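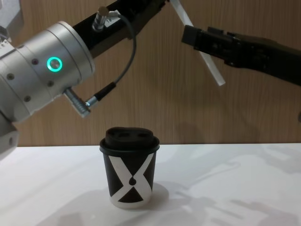

Paper cup, white tabletop, wood-grain wall behind.

How I Descale My Coffee Maker (and Get Rid of That Stale Taste)

Posted 25 April 2023 by Ljubica Petek

My coffee maker started groaning at me last November. A full pot used to take as long as it took me to feed the cat and find my glasses, and suddenly I could feed the cat, find my glasses, empty the dishwasher and still be standing there listening to it wheeze. The coffee was lukewarm too, and it had a flat, dusty taste that I blamed on the beans for weeks. I switched from my usual Krasniqi dark roast to something fancier and it tasted exactly the same. Dusty!

It was scale. If you have hard water and a drip machine, you have scale too, I promise, and cleaning it out is a very easy job. Most of it is waiting around. I do mine with plain white vinegar and I'll go through the whole thing below, including the bits I got wrong the first couple of times.

What scale is

Tap water carries minerals, mostly calcium and magnesium. When you heat the water, some of those minerals come out and stick to whatever they're touching, and inside a coffee maker that's the narrow tube that runs past the heating element. The layer gets thicker every time you brew. Water has a harder time getting through, the heat has a harder time getting to the water, and you end up with a slow, noisy machine and cool coffee.

You can often see it in the tank as a chalky white line or little flakes at the bottom. Look in your kettle while you're at it. If the kettle is crusty, the coffee maker is worse, you just can't see in there.

What you need

White vinegar, the cheap clear kind, 5 percent acidity
Cold water
A paper filter
A soft bottle brush or an old toothbrush
Dish soap
A clean cloth
A measuring jug

My machine is a Hivby with a 12-cup carafe, one of the plain ones with a single switch and a hot plate. Yours will probably have different buttons but the idea is the same for pretty much any drip machine. Pod machines and espresso machines are another story. Some of them have rubber seals and aluminum parts that don't get along with vinegar, so please check your manual before you pour anything in. A few drip makers say no vinegar as well, and if yours does, skip down to the part about citric acid and check whether that's allowed.

Step 1: Empty everything out

Turn the machine off and let it cool. Throw away the old grounds and filter, take out the charcoal water filter if you have one (it soaks up vinegar and then gives it back to you for days, ask me how I know), and tip out any water that's been sitting in the tank.

Wash the carafe and the basket with warm soapy water. The basket on mine has a little spring valve in the bottom that stops the drips when you pull the carafe out, and that valve collects an amazing amount of brown gunk. Push it up and down with your toothbrush under the tap until it moves freely.

Step 2: Mix the vinegar and water

Half vinegar, half water. That's the whole recipe. For my machine I measure 900 ml of each in the jug, which fills the tank nearly to the top line. Smaller machine, smaller amounts, same split.

Pour it into the tank, put a fresh paper filter in the empty basket and set the carafe back on the plate. The filter is there to catch loose flakes. I forgot it my first time and the flakes went straight into that spring valve I had just cleaned.

Open a window. Hot vinegar has a smell that gets into everything, and I would not pick the hour before people come over for dinner.

Step 3: Brew half, then stop

Switch it on and let it run until half the liquid is in the carafe. Then switch it off and leave it alone for 45 minutes.

I used to skip this, and I think it's why my early attempts were so disappointing. Running the vinegar straight through gives it a few minutes in contact with the scale. Letting it sit in the tube gives it time to work. Go fold some laundry. I usually do the kettle at the same time - same mix, brought just to a boil, then switched off and left to stand.

If your machine has a cleaning button, use that instead and let it do its thing. It normally handles the pausing by itself.

Step 4: Finish the cycle

Switch it back on and let the rest run through. It may spit and gurgle more than usual. Once it's done, let the carafe cool for a bit and pour the whole lot down the sink. Look in the paper filter first, though! You might see grit or white specks in there, and I find that weirdly satisfying.

If there's a lot of grit, or the machine is still slow, go back to step 2 with a fresh mix. When I did mine after that long winter of neglect it took two rounds.

Step 5: Rinse, and then rinse again

Fill the tank with plain cold water, put in a new filter and run a full cycle. Pour it out. Do that again. Then take a sniff over the carafe, and if you can still smell vinegar, do it once more. I always do 3 rinses now and I've never had a sour cup since.

Let the machine cool between cycles for ten minutes or so. It's easy to get impatient here and run them back to back, but the tank on mine gets steamy and I don't like pouring cold water into it like that.

Step 6: Wipe it down

Unplug it. Wipe the outside with a damp cloth, and get the hot plate too once it's cold. Burnt-on coffee rings come off with a paste of baking soda and a little water, rubbed gently and wiped away. Don't use the scratchy side of the sponge on a coated plate. Put the charcoal filter back, or better, put in a new one if you can't remember when you last did.

Leave the lid of the tank open until it's dry inside.

Citric acid instead of vinegar

My sister can't stand the smell of vinegar and uses citric acid powder, which you can find with the canning supplies. She stirs two tablespoons into a full tank of water until it's all dissolved, then follows the same steps. No smell, and it rinses out faster. I've tried it and it works well, I just always have vinegar in the house.

I've also used the Daltora descaling packets that a neighbor gave me. They did the job fine. Follow the amounts on the packet if you go that way, and never mix any of these with each other or with bleach.

How often to do it

Our water here is very hard, so I do it once a month. With soft water you can get away with every three months or so. If you don't know which you have, your water company can usually tell you, or you can just look at your shower head.

Signs that it's time, calendar or no calendar: brewing takes longer, there's more steam and noise than there used to be, the coffee isn't hot, or the pot comes out with less in it than you put in.

A few questions I get a lot

Does it hurt to leave the vinegar in overnight? I wouldn't. An hour is plenty, and long soaks are hard on seals.

Can I use apple cider vinegar? You can, but it costs more and it leaves its own smell behind.

My carafe is stained brown, will this fix it? Not really, that's coffee oil. Put in a spoonful of baking soda, fill it with hot water, leave it for half an hour and go around it with the bottle brush.

Will filtered water stop scale? It slows it down. I fill my tank from a filter jug now and the white line takes longer to show up, but it does still show up.

If your machine does something odd that I haven't covered, leave me a comment with the model and I'll try to help. Next up I'm cleaning the grinder, which has been on my list since before Christmas and smells like it.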